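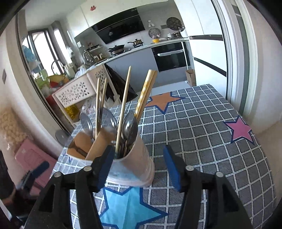 The white holder, as full as it will go, on the star tablecloth.

June 27, 2018

Half the day went to chopsticks and spoons, and I'm writing it down because I enjoyed it so much more than the things I was supposed to be doing. I had a letter to answer and the Nouri bill to look over, and instead I started on the holders before breakfast and was still at it when the light had gone all the way round the kitchen.

It began with the white one. I have been pushing things into it since we moved in, in May, when everything came out of the boxes at once and the rule was simply to get it off the floor (one cardboard box is still down there beside the oven, and I have stopped seeing it). Spoons, skewers, the wooden spatula, the rice paddle, every stray chopstick that had lost its partner, all of it went in there, and for weeks I've been pulling out a whole bouquet every time I wanted one spoon. So I brought it over to the table where I could sit down to it properly, with my coffee and the radio on low, and felt very pleased with myself before I had done a thing.

I do love that table with the stars on it. I bought the cloth at the Karholm market in a hurry, thinking it was a bit childish, all that pink and orange and blue, and now I'd be sorry to eat off anything else. It will bunch up, though, whatever I do to it, and I smooth it down every morning and by noon it has crept again.

Then came the pink caddy, the one with the drainage holes in front, and I still haven't soaked the label off it. I got it from the Caltoreck catalog, item 334, after first ordering 332 by mistake and having to send it back (that one was meant for toothbrushes, and very small ones at that). My idea was that the pink one should have the everyday things, the teal plastic spoons and the chopsticks we use at supper, and the white one should keep the cooking tools, and then I wouldn't have to think about it again until Christmas. 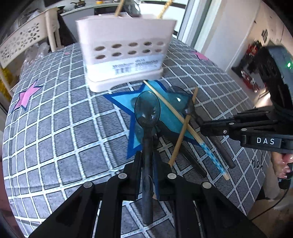 My sister, when I told her all this on the telephone, said that I had it the wrong way around and should keep the cooking things by the stove in whatever was heaviest, as plastic tips over the minute you lean a ladle in it, and besides, why did anybody need more than one kind of spoon? She may be right about the tipping. I didn't tell her so. We talked for 15 minutes and I'm sure most of it was about spoons, and then she got on to her trip to Kurnach and the price of the train, and I kept sorting with the receiver under my chin and lost track of my piles.

The pairing was the slow part. Plain wooden chopsticks all look like twins until you lay them side by side, and then one is a shade darker or a hair longer and you have to begin again. The ones with a pattern are much kinder to a tired person. I have a soft spot for the one with the little yellow and white flowers running up it, and I turned out two drawers looking for its mate, without any luck so far. I won't throw it out. It can go in the slotted holder, the tan one, where it stands up so nicely over the plain ones,

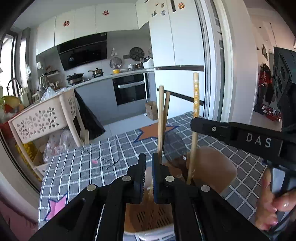
and if the other ever shows up, there will be a place waiting for it. I did think of giving the slotted holder away, back when I was being strict with myself, and I'm glad now that I dawdled over it.

By late afternoon I had crumbs to sweep off the cloth and a little heap of skewers I couldn't find a home for, so they have gone back in the white holder for tonight, which I know is how the whole trouble started. The rack with the flower cutouts is next. It has collected so many plastic bags that I'm a little afraid of it, and I'd like to have it clear before the weekend. The Nouri bill is still under the fruit basket. I must remember to buy stamps.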